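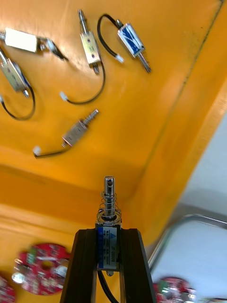 Push-pull solenoid

A push-pull solenoid is a small electromagnet with one idea. When current passes through its coil, a metal rod called the plunger moves a short distance in a straight line. When the current stops, a spring usually moves it back. Most of the trouble people have with solenoids comes from expecting a second idea.

The name suggests a device that can push and pull on request, and has been disappointing buyers on that basis for decades. In the ordinary open-frame type, the magnet only ever draws the plunger into the coil. Whether this counts as a push or a pull depends on which end of the plunger you attach your mechanism to. At one end the motion arrives as a pull. At the other, where a thin rod pokes out through the base, the same motion arrives as a push. The return trip is the spring's business, and the spring is not strong.

Contents
1 Construction
2 Operation
3 Force and stroke
4 Duty cycle and heat
5 Wiring
6 Uses
7 Labeling
8 Common faults
9 See also

Construction

The parts are few. A length of enameled copper wire is wound many times around a plastic bobbin, and the bobbin sits inside a frame of bent steel. The frame holds everything together and also gives the magnetic field an easy path around the outside of the coil, which greatly improves the pull. Two common shapes are the C-frame, a single bent strip with one side left open, and the D-frame, or box frame, which is closed on more sides, costs a little more and pulls a little harder.

The plunger slides in the middle of the bobbin. It has to be made of a magnetic material, normally a soft steel, and is often plated to keep rust away and friction down. The exposed end may be drilled across for a pin, slotted for a lever or threaded for a nut, and whichever one you have ordered, the bracket will have been designed for another. Drilled ends are the most forgiving, as a hole will accept a split pin, a loop of wire or, in the hands of the impatient, a paper clip.

A coiled return spring commonly fits around the exposed part of the plunger, held at its outer end by a clip or a collar, with its inner end resting on the frame or on a washer. Springs are the part most often lost during disassembly. They leave quickly and do not roll back.

Mounting is by screws into tapped holes in the frame. These holes are shallow. A screw that is slightly too long will travel through the steel and into the winding, and the solenoid will thereafter be a paperweight with a spring.

Operation

Current in the coil sets up a magnetic field, and the field pulls the plunger toward the position where the air gap is smallest. At the end of its travel the plunger meets a fixed stop, generally with a click. The click is a rather good diagnostic tool. A solenoid that clicks has a coil in working order, power reaching it and a plunger free to move, and whatever is wrong with the machine is somewhere else, probably in the part you adjusted.

Polarity makes no difference in a simple direct-current solenoid. Swap the wires and the field turns around, but soft steel is attracted either way. Every beginner tries this at least once in the hope of making the plunger go outward. Solenoids that do care about polarity contain a permanent magnet. These are known as latching or bistable types, and they stay where they are put after the current is switched off. They are useful in battery equipment and cost what you would expect.

Alternating-current versions exist too. They pull well and they buzz. In a good one the buzz is faint, and in an old one it can be heard from the parking lot.

Force and stroke

The distance the plunger travels is called the stroke, and the force it exerts changes a great deal along the way. With the plunger fully out, the air gap is wide and the pull is feeble. As the gap closes the pull climbs steeply, and it is strongest at the very end, when the work has generally been done already. Catalogs tend to print the larger number on the front page and the force curve at the back.

The sensible approach is to read the curve, find the force at the stroke you need, subtract the spring, subtract some more for friction, and then buy the next size up. The usual approach is to buy the small one, find that it won't lift the latch, and raise the voltage. This works for a while (see Duty cycle and heat).

Small open-frame solenoids are at their best over strokes of a few millimeters. For longer travel a lever can be added, trading force for distance at the usual rate of exchange. Those who want a long stroke and a strong, steady force from one end to the other want a linear actuator with a motor in it, and should be reading a different article.

Duty cycle and heat

A solenoid held on is a heater. Once the plunger has reached its stop no more mechanical work is done, and all the power going into the coil leaves it as warmth. Makers therefore state a duty cycle, meaning the share of time the coil may be energized, together with a maximum on-time. A unit rated for continuous duty may be left on. A unit rated for intermittent duty may not, however much it looks as though it could.

The on-time limit matters as much as the percentage. A solenoid rated at 5 percent with a short maximum pulse cannot be left on for three minutes and then rested for an hour, although the arithmetic comes out fine. The enamel on the wire gives way first, neighboring turns touch, the resistance drops, more current flows, and the smell begins.

Where a solenoid must stay pulled in for long periods, the standard remedy is called peak and hold. Full voltage is applied to bring the plunger in, and the supply is then reduced to a fraction of that, enough to keep it there. A closed gap needs very little holding. The circuit is cheap and is often left out of the budget to pay for replacement solenoids.

Wiring

Most small units come with short flying leads, with or without a plastic connector on the end. The connector is a kindness only if you own its other half. There are a good many families of small connectors in circulation, all nearly the same size, and a drawer of near matches is part of any workshop that has been open for more than a year.

The coil is an inductive load. When it is switched off, the collapsing field produces a voltage spike in the opposite direction, easily large enough to kill the transistor that did the switching. A diode placed across the coil, reversed with respect to the supply, gives the current somewhere harmless to go. It costs next to nothing. It also slows the release slightly, which matters in printers and pinball machines and hardly anywhere else.

A solenoid should not be run directly from the output pin of a microcontroller. The pin cannot supply the current, and the attempt is usually a short one.

Uses

Push-pull solenoids turn up wherever something has to be nudged, released or held back for a moment: cabinet locks, vending machines, coin sorters, ticket gates, paper feeders, door chimes, laboratory sample changers and the flippers of pinball tables. Player pianos of the modern kind use a whole row of them under the keys. Valves for gas and water use close relatives with the plunger sealed inside.

They are also popular in classrooms and hobby projects, being cheap, visible in their workings and loud enough to feel like progress. The technical writer Mieczysław Sowa, in his handbook for repairers, gives them a chapter of 39 pages, a good part of it on how to get the clip back on.

Labeling

Many solenoids carry a part number and a coil voltage on a paper or plastic label stuck to the frame. There is no agreed system. One maker's letters stand for the frame shape, another's for the voltage, and a third's, as far as anyone can establish, for morale. The label is also the first thing to be scratched, oiled or hidden against a bracket. Where it can't be read, the coil resistance can be measured with a meter and compared with a data sheet, which narrows things down without settling them.

Common faults

No movement, no click: open coil, broken lead or no supply. Check the supply first.

Click but little movement: plunger binding, often from side load. The plunger wants to be pulled straight and objects to anything else.

Pulls in, does not return: weak or missing spring, dirt in the bore, or residual magnetism holding the plunger to its stop. A thin nonmagnetic washer at the stop cures the last of these.

Works cold, fails warm: copper gains resistance as it heats, so the current falls and the force falls with it. Fit a larger unit or leave it on for less time.

Brown label, sweet smell: replace.

See also

Electromagnet
Relay
Solenoid valve
Voice coil
Linear actuator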